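I have been in a mood about the living room since April, and it all comes down to the couch. We got the big cream leather one when we moved to Cludow (secondhand, from Jolanta, who swore it would fit through the door) and I love it so much! But leather is slippery. Pillows do not stay on it!

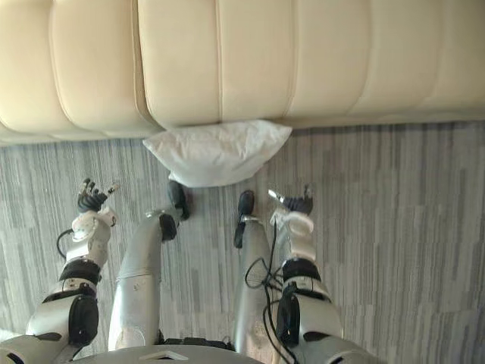 Cludow, April

One white pillow, on the carpet, half shoved under the front of the couch. I pick that thing up maybe 20 times a day, fluff it, put it back in the middle, and off I go to make coffee feeling like a grown-up. At least the streaky gray carpet hides crumbs like a dream, so I've stopped fretting about the floor.

Yanti says to put a folded throw underneath for some grip, so I'm trying that next. I'm also washing the pillow cover tonight, while I'm thinking of it.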